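Food Coloring

I've been dyeing frosting, eggs and the odd glass of milk since I was a kid, so when Tyson Caron asked me to write this entry I said yes before he'd finished the sentence!

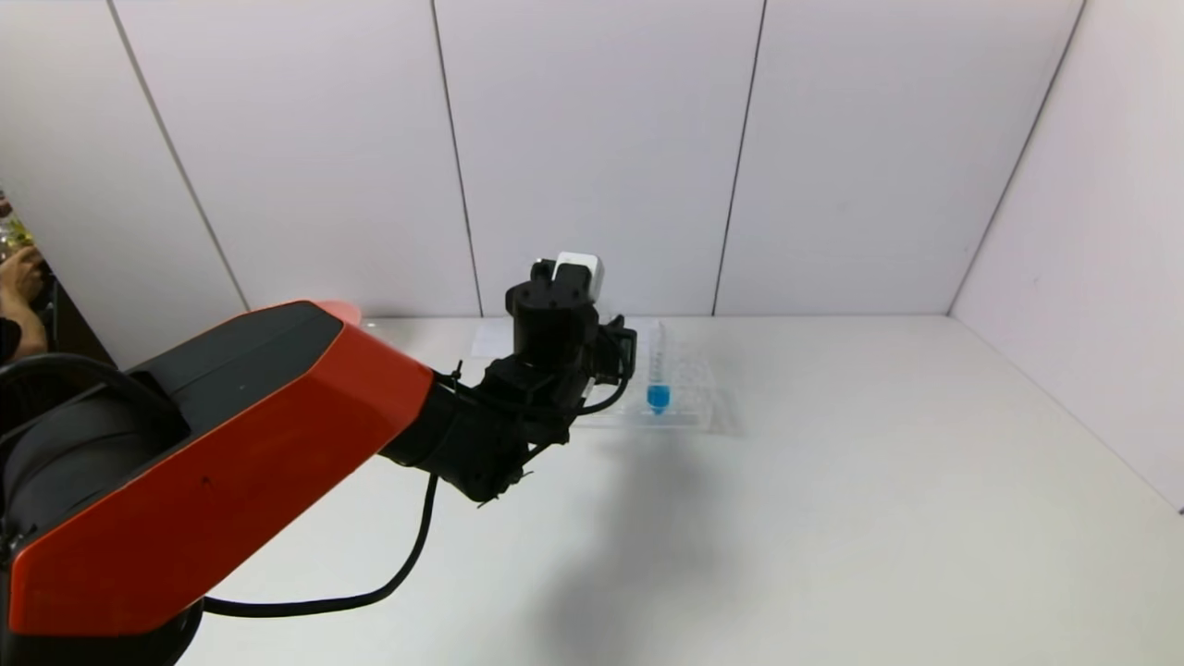
Food coloring is anything you add to food or drink to change its color. People used beets, saffron and spinach juice long before there were little squeeze bottles, and plenty of us still do. Liquid dyes are the cheap ones — fine for eggs, weak in frosting. Gels are thicker and a lot stronger, so I start with a toothpick's worth. Powders suit candy and macarons, where extra water spoils the batch.

Blue is my favorite (spirulina makes a nice soft one), though lemon juice can shift some plant blues, red cabbage especially, toward pink.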